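Altton Clothing Library
Progress report to the Plestholm Community Fund
Prepared by Peninah Wanyama, project coordinator
Sunday, June 18, 2023

Purpose of this report

This is the second progress report on the grant for the Altton Clothing Library. It covers the period since the move into the Carnegie building and deals with lending, repairs, the workshop program and spending. The final report is due in September.

The library lends coats, work clothes, school uniforms and formal wear at no charge. Borrowers keep an item for up to a season and can renew if no one else has asked for it. The fund agreed to support the fit-out of the sorting room, a part-time mender and the purchase of basic equipment.

Lending

We have 431 registered borrowers. Most live in Altton itself, with a smaller group coming across from Plestholm on the Saturday bus. The catalogue holds more than 2,000 items. Winter coats and black trousers for hospitality work are the items most often requested, and we do not have enough of either in the larger sizes.

Returns have been slower than we expected. The reminder system sent messages only to borrowers with an email address on file, and many gave us a phone number instead. Wayne Dawber has changed the registration form so that people choose how they want to be contacted. Text reminders started last month and overdue items have begun to come back.

School uniforms remain difficult. The high school changed its jumper and we were left with a rack of the old colour. Some families are happy to use them at home, so we have moved them to general stock and stopped listing them as uniform.

Repairs and sorting

Sota Oda was appointed as mender at the start of the period and works 3 days a week. He repairs returned stock first and then looks at donations. Small jobs such as buttons, hems and split seams are done the same week. Zips take longer and we order them in batches from Skitel to save on freight.
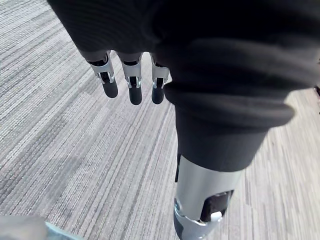

Knitwear has become the largest part of the repair work. It arrives with moth holes, pulled threads and stretched cuffs, and a mistake in washing can finish it off altogether. Sota now sorts it by fibre and colour before anything is washed. Black knit fabric like the piece in the photo is the hardest to check, as small holes and snags are easy to miss against a dark table. He goes over it on a white sheet under the window and marks each fault with a safety pin. Pieces that are too worn to lend are cut up for patches and elbow pads.

We had planned to wash everything on site. The second-hand dryer we bought was not suited to wool and we lost several good cardigans before we stopped using it for that purpose. Wool is now dried flat on racks built by Ross Gillies out of old window screens. This works well but takes up half the back room, and in wet weather the stock can sit there for days.

Workshops

We have run 4 mending workshops so far, all led by Sota with help from Unai Aguirre. Darning and hemming filled quickly. The session on replacing zips did not, and people who came told us that an evening was too short for it. We will offer it again as a Saturday class.

Several people asked for help using their own sewing machines. We had not planned for this and our insurance does not cover us to test electrical items that people bring in. For now we teach on our own machines only.

Spending

Spending on wages and rent is on budget. Equipment is slightly over, mainly due to the dryer and a replacement motor for one of the sewing machines. We have covered the difference from workshop donations and are not asking for a change to the grant.

The shelving line is underspent. Carnegie had usable timber shelves in storage and let us have them, and we needed only brackets and paint. With the fund's agreement, we would like to put the balance towards a second drying area - a ceiling rack on a pulley would free up most of the floor. A quote can be sent on request.

Work before the final report

Winter stock will be checked and put out first. Wayne will finish moving the paper borrower cards into the new system, and Ross will fix the side door, which sticks badly enough that people with prams have to use the front steps. We also need to settle opening hours with the building's management, who want the hall back on Thursday evenings.

Questions about this report can be sent to Peninah Wanyama at the library.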